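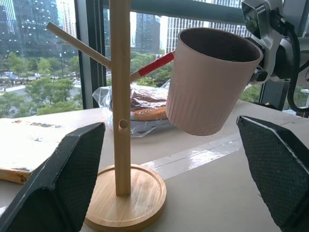 *Kitchen table, second floor: mug stand and pink cup. See item 3.4.*

**Esstead House: shared areas, safety walk-round**

Date: 4 December 2018
Checked by: Jocelyn Estrella, with Lihua Dai (first floor only)
Copy to: Oldřich Hájek, Ambrosio lettings office

Key: OK / ACTION / N/A

## 1. Entrance and stairs

- **1.1 Front door closes and latches without a push:** ACTION. Stops short of the latch when the hall window is open. Closer needs adjusting.
- **1.2 Stair lighting:** OK. Bulb on the half landing replaced in August.
- **1.3 Handrail firm:** OK on the lower flight. Upper flight has a loose bracket, second from the top. Screw tightened by hand, wants a longer one.
- **1.4 Stairs clear:** ACTION. Pushchair and two boxes under the stairs again. Note left for flat 3. This is the escape route and nothing can be kept there.
- **1.5 Mat lies flat:** OK.

## 2. Fire precautions

- **2.1 Alarm panel showing normal:** OK.
- **2.2 Call point tested:** OK. First floor point used this time, sounders heard on all floors.
- **2.3 Emergency lights:** ACTION. Left on battery for 90 minutes. The fitting by the meter cupboard went out after 15. Battery to be replaced, then repeat the test on that fitting.
- **2.4 Extinguishers in place, pins and seals intact:** OK.
- **2.5 Fire doors:** Kitchen door OK. Laundry door drags on the new vinyl and was wedged open. Wedge removed. Thierry Hamel to plane the bottom edge, checking the gap afterwards.
- **2.6 Fire blanket:** OK, both kitchens.

## 3. Kitchens

- **3.1 Cooker isolator labelled and reachable:** OK.
- **3.2 Sockets and leads:** ACTION. Toaster lead on the first floor is scorched near the plug. Taken out of use and put in the office.
- **3.3 Hot tap temperature:** N/A, done under the water log.
- **3.4 Tables and worktops:** OK. Mug stand to stay well in from the table edge, please.
- **3.5 Fridge seals:** First floor seal split at the bottom corner. Not urgent.
- **3.6 Floor:** OK. Lihua reports a slow drip under the first floor sink. I found the cupboard base dry, so look again next time.

## 4. Laundry and yard

- **4.1 Dryer filter:** ACTION. Full of fluff. Cleaned during the visit. Sign needs to go back up.
- **4.2 Dryer vent hose:** OK.
- **4.3 Yard light:** OK, sensor slow to come on.
- **4.4 Bins away from the wall:** ACTION. Moved back to the marked bay.
- **4.5 Gate opens from inside without a key:** OK.

## Comments

The closer (1.1) was on the last sheet as well. Byung-chul Heo has a quote from Jovine and is waiting for a date. If that slips past the next visit I would like it done by someone else.

Job number for the emergency light is 2048. Please put it on the invoice.

Signed: J. Estrella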